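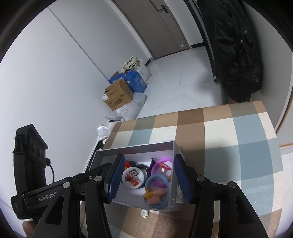 The writers' room for The Harbor Guard had one window, and Rongrong Hou had sat with her back to it for so many seasons that the sun had faded the left shoulder of every cardigan she owned. She liked to say she had written 103 episodes of television about a man in a cape and had never once seen the weather change.

On Tuesday the network called at ten past four, and Hideaki Takagi took it standing up, the way he took all calls from people with money. He said "yes" a good many times, and "I see" twice, and then he put the phone down on a stack of old outlines and looked at it for a while.

"They want to end it," he said. "And they want to give Tukel his own show."

Now, Tukel had started out as a joke. In the second season they had needed somebody to be rescued from a ferry, and Rongrong, who was tired and wanted her supper, had typed in a lighthouse keeper who could talk to fog. He had four lines. The actor they hired had read them so gently, as if the fog were an elderly aunt who had to be coaxed in to dinner, that the crew went quiet, and after that it would have been rude not to ask him back. He came back for a wedding. He came back for the flood at Zostovport, and for the two-parter where everyone swapped powers and he got stuck with flying, which he hated.

"His own show," said Rongrong. "With his name on it?"

"With his name on it. But they want him moved to a city. They think Lougher is too small."

Rongrong took off her glasses. She had invented Lougher too, one street at a time, whenever a script needed somewhere for people to buy bread or fall in love. There was a bakery on the corner because an actress had once needed to be holding a loaf. There was a steep hill because of a car chase they'd never had the budget to shoot, and the hill had stayed on, and by now half the town lived on it.

"What would the fog do in a city?" she asked.

Hideaki didn't know. He sat down across from her, in the chair with the bad wheel, and for some time the two of them talked about the fog as if it were a member of the cast whose contract was coming up. It would be lonely, he thought. It would come up between the buildings early, before the buses, and it wouldn't know a soul.

"That's a first scene," Rongrong said, rather crossly, because she had been planning to retire. She had told her sister so. She had gotten as far as pricing a little apartment in Brasov, where their grandmother's piano was, and where she meant to sleep late and never again think about how a man gets his boots on over tights.

"You don't have to," said Hideaki.

"I know I don't have to."

She turned to a clean page. Outside it had started to rain — she could hear it on the sill, and for once she pulled her chair around to look. The parking lot was shining and somebody was running across it with a script over his head. She watched until he got to the door.

"He'd bring the kettle," she said. "From the lighthouse. He'd carry it on his lap the whole way on the train."

Hideaki got up and went to find a pen that worked.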